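Ruchti Wire Cup Stand
Black wire, dark round base, holds one column of nested paper cups

Grosia > Coffee corner > Cups and holders > Ruchti Wire Cup Stand

Item no. 797
In stock
Add to basket | Save for later

Hi, and welcome to the page for the cup stand I talk about far too much. I run Grosia, I write all the product pages myself, and I use everything in the coffee corner section before it goes on sale. The Ruchti went up in May and it's been my steady seller since then, so I've rewritten this page with the things people keep writing in to ask.

What it is

It's a holder for paper cups. You drop a nested stack in from the top, the wire keeps it upright, and you take cups off the top as you need them. There's no spring, no lid and nothing to screw to the wall. It stands on a counter or a table and you can pick it up and move it whenever you like (I move mine a lot, mostly to wipe up sugar).

I started stocking it after a long stretch of selling the wall tube kind, the ones where you pull a cup out of the bottom. I still have a few of those and they're fine for a water cooler. For coffee I got tired of them. Half the time you pull and two cups come down together, and then one of them gets put on top of the machine and stays there until somebody throws it out. And you have to drill. I rent my shop, so drilling is a whole conversation.

With an open stand you see how many cups are left from across the room, and you refill it in the time it takes to tear open a sleeve.

How it stands

The base is round and dark and sits flat. Above it there's just black wire, so the lower part of the stack is held and the rest stands free. That's the part that makes people nervous when they look at the product photos on the supplier sheet, and I was nervous too! Paper cups nest pretty deep, though, and a fresh column holds its own shape nicely as long as the cups at the bottom are sitting straight. If your stack leans, lift the whole thing out, tap the bottom of it on the table and put it back. Nine times out of ten it was one crooked cup.

I'd still be sensible about height. If the stand is next to a door, or on one of those folding tables that shakes when you lean on it, keep the column short and leave the rest of the sleeve in the cupboard. On a solid table you can go taller.

One or two?

Most people end up with two. I sell them singly and as a pair, and the pair is what I'd get for any place where more than a handful of people drink coffee. You can put two cup sizes next to each other, or do what I do and keep the same cup in both, and run one down while the other stays full. The bases are small enough to go side by side without eating up the table.
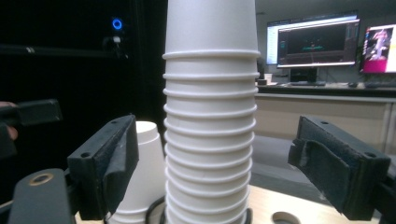
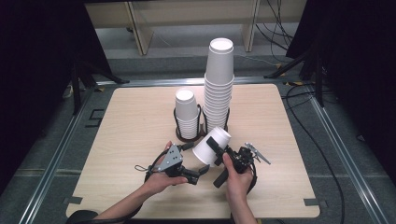 White paper cups, stacked tall and short

I like plain white cups best in these, by the way. Printed ones work just as well, of course, but a column of plain white rims against black wire looks tidy even when the rest of the coffee corner doesn't. If you have a printed cup you love, go for it.

Which cups fit

Any tapered paper cup with a rolled rim that goes into the ring without force. I pack mine with the Pomport plain white, which I also sell, and those slide in and out with no trouble. Double-wall cups are thicker and nest less deeply, so you'll get fewer in the same height. They do fit, but check one cup before you load a whole sleeve. Ripple cups I don't recommend, as the outside drags on the wire and you end up holding the base with one hand and tugging with the other.

Plastic cups are hit and miss. The very thin ones squeak and cling to each other and that's a cup problem, the stand can't help you there.

If you're not sure, send me the make and size of your cup and I'll try it if I have one on the shelf. I have a silly number of cups on the shelf.

Rim up or rim down

You can load it either way. People have strong feelings about this! Rim down keeps dust out of the inside of the cups, and you pick each one up by the base end, so fingers stay away from the part you drink from. Rim up is quicker if you're pouring for a line of people, since the cup is already the right way around in your hand. At my own counter I go rim down. At the street market I go rim up and fold a clean napkin over the top cup between customers.

Whatever you pick, do it the same way in both stands. I once had one of each for a week and kept grabbing cups wrong all morning.

Getting one cup and only one cup

This is the question I get most. If your cups stick together, it usually has to do with how they were packed, as sleeves get squashed in the carton. Before you load them, hold the stack loosely and roll it between your palms a couple of times. You'll hear the cups let go of each other. Then load. When you take one, give it a small twist as you lift and it comes away clean.

Please don't push down on the column to make more room. It jams the cups together and you'll be cursing me by lunch.

Cleaning

Wipe it with a damp cloth and dry it. Coffee drips mostly land on the base, and on the dark color you won't notice them until they're sticky, so give it a wipe when you do the table. I wouldn't put it in the dishwasher. I did, once, with my first one, and it came out all right, but I don't want to promise you that yours will.

For the spot where the wire meets the base I use an old toothbrush. Let it dry completely before you put cups back in. Paper soaks up any drop that's left and then you've lost your bottom cup.

Where people use them

Going by the orders and the notes that come with them: office kitchens, a couple of waiting rooms, church coffee mornings, a climbing gym, a school staff room that ordered six at once and then two more. One customer keeps hers in the craft room for paint water cups. Another has a pair for cup stacking games at kids' parties, with the finished cups going back on the holders so they don't roll under the sofa. I hadn't thought of that one and I've stolen it for my niece's birthday.

I wouldn't use it outdoors in any kind of wind. The stand will stay where it is. The upper cups may not.

Good to know before you order

The stand comes without cups. I know it sounds obvious, but I've had the email.

It comes as one piece in a flat-topped box with a bit of paper around it. No tools, no assembly, no instructions either – there's really nothing to instruct.

Stands bought as a pair come in one carton, with a piece of card between them. Please keep the card if you think you might send them back.

Color is black wire with a dark base, and that's all I stock. The base can look a touch more brown or a touch more black depending on your lighting. If you order a second one months later and put it beside the first, I can't promise they'll be twins.

Which to choose

Ruchti Wire Cup Stand, single – item no. 797
Ruchti Wire Cup Stand, pair – item no. 998
Pomport plain white paper cups, sleeve of 25 – item no. 178

If you're ordering for a small kitchen, a single stand and two sleeves will get you going. For a bigger place I'd say the pair, and buy cups by the carton (you'll find cartons on the Pomport page, they work out cheaper per cup).

What else goes with it

I get asked for a matching lid holder. There's one from Flarovmont that I like, a low open tray, and it sits well beside the stands. The black isn't quite the same black, if that sort of thing bothers you. It bothers me a little and I still use it. Flarovmont also makes a stirrer pot, which I stopped carrying as it tipped over too easily, and I've gone back to keeping stirrers in a jam jar.

If your table is slippery, stick a round of thin cork under each base. Any craft shop has it, and it stops the stand from sliding when someone grabs a cup in a hurry.

Shipping and returns

I pack orders in the morning and they leave the same afternoon if I've got everything on the shelf. If something's missing I'll write to you and ask whether you want to wait or have the rest sent ahead. Returns are fine as long as the stand is clean and in its box. Opened sleeves of cups I can't take back, for reasons I'm sure you can guess.

If a stand arrives bent, send me a photo before you try to bend it back. The wire can take some gentle correcting, but I'd much prefer to swap it for you.

Questions about cup sizes, big orders or anything else go to the contact form at the bottom of the shop. It comes straight to me and I answer in the evening, usually with a cup of tea in a proper mug.

Page updated 28/10/2025

Also in Coffee corner: Cups and holders | Lids | Stirrers and sugar | Trays
Back to Grosia home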